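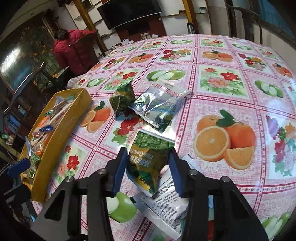
Subject: Re: [gripper-data] Snack sorting, where are we?

On a March afternoon the Escobedo group wrote:

> We have 30 demos of picking up boxes and they all look the same.
> Same table, same gray mat, same light. The policy does great on
> that table and falls apart on any other one. How are the rest of
> you getting variety? And does anybody have soft packaging yet?
> We only have hard stuff.

Yes, we have soft packaging! Lots of it. The Carano set is up to 580 episodes as of this morning, and 200 of those are snack packets in people's homes, picked up with the hand-held gripper.

To your first question: go to real houses and leave the tablecloth on. I can't say this strongly enough. Our favorite table so far has a shiny plastic cover printed all over with oranges, green apples and peonies in pink squares, and I love it, because a printed orange is exactly the kind of thing a model ought to learn to ignore. There was a green pea snack bag on it, a foil packet, a white one with black text, and a yellow box full of wrapped bits and pieces. Great stuff to work with.

A few things that have helped with soft bags:

- Close slowly. If you snap the fingers shut, the model learns to snap too.
- Grab some bags by the sealed end and some by the middle, and write down which.
- Let packets overlap.
- Keep the fumbles. We tag them and store them in their own folder — please don't delete yours either.

> Are you cutting episodes by hand?

Still by hand, yes. One episode is one pick and one place, with 2 seconds left on at each end. The Vunar script finds the cut points pretty well for boxes, but crinkly foil throws it off and I end up fixing almost 30 clips per batch. If someone wants to take a look at that I'd be thrilled.

I'll put the snack episodes on the Zilora share tonight, labels included. Try training on your boxes plus our bags and tell the list what you get, good or bad. I really want to see how it does on your gray mat!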